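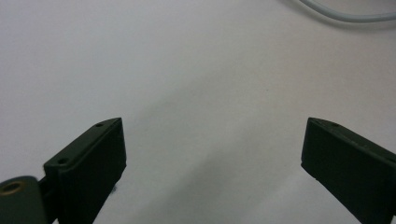 *Last changed: Sunday, 4:40 pm*

**Gripper notebook – Frota demos**

Good session! We have 48 new demos in the set, which brings us to 1,117, and I only had to throw out 6 (all mine, all from before coffee). Kirsty B. did the second half and her motions are so much smoother than mine that I want her on every precision task from now on.

Settled on the start pose: fingers open, pointed at bare white table, hold still for a beat, then go. The wide gap gives the model a clean look at both fingertips before anything happens, and I love how easy it makes trimming. Damian's script finds the hold by itself now and I hardly touch the cut points.

Things to sort out:

- The gripper throws a soft gray shadow on the table between the fingers. I'd like to keep it – the policy will meet shadows anyway – but Zdzisław wants a batch with the side lamp on so we can compare. Fair enough, let's do both.
- Gray cable at the top right of the view. Pale enough that I kept missing it on the preview. Tape it back, or move it around between demos so the model can't lean on it?
- Tiny dark speck by the lower inner corner of the left finger. Chip or crumb, can't tell from the picture. Check before the next run.
- Dark green fingers against white: great contrast, tracking is very happy. Want to try a darker mat too, just to see how bad it gets.

Next up is the cup task. Huia is bringing the odd-shaped ones and I can't wait – the handles should be a proper test. Aiming for 65 demos, split between the two of us, with Kirsty T. M. checking labels as they come in.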